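The Arnton Set

The unit on the second floor of the Brondum building needed 1,790 clips of wiping before it would wipe. It had 47.

The contractor was paid by the accepted clip. The rules fit on a card. Both hands in view. One object per clip. Begin and end with the hands apart. Do not hurry. The grader, a program called Jirel, returned each clip with a score and no remarks.

She had wiped cups, taps and a doorknob. Jirel passed the cups. It failed the doorknob 6 times, then passed a clip in which she had lost her grip and started over.

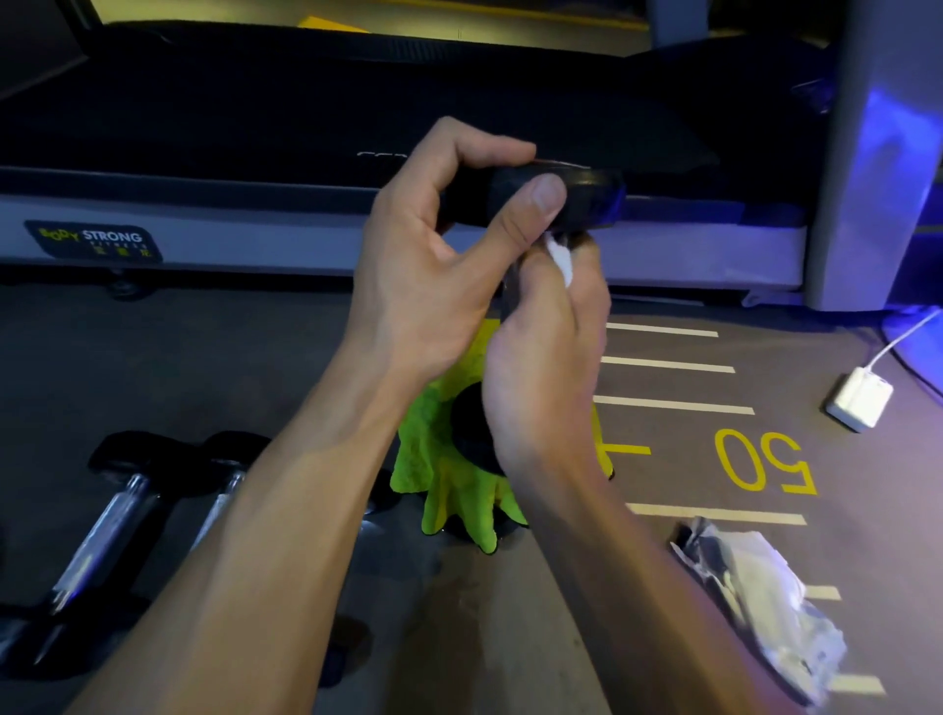 The afternoon list was gym equipment. She sat on the floor beside the treadmill with a green towel and worked along the underside edge of a black disc with a small white cloth, left hand holding, right hand pressing. The second disc waited on the towel. She tried to wipe as she would with no one counting and found she could no longer recall how that went.

At 4 p.m. the scores came in. Jirel had passed 2. She watched them again, looking for the difference, and saw that in both she had paused with her thumb on the rim. She wrote "pause" on the back of the card and picked up the cloth.

Shares: 6

2 comments

tapeloop: Did similar work one June. I still fold shirts with both hands in view.

Marrowfield: Would read more. Does the unit ever wipe anything?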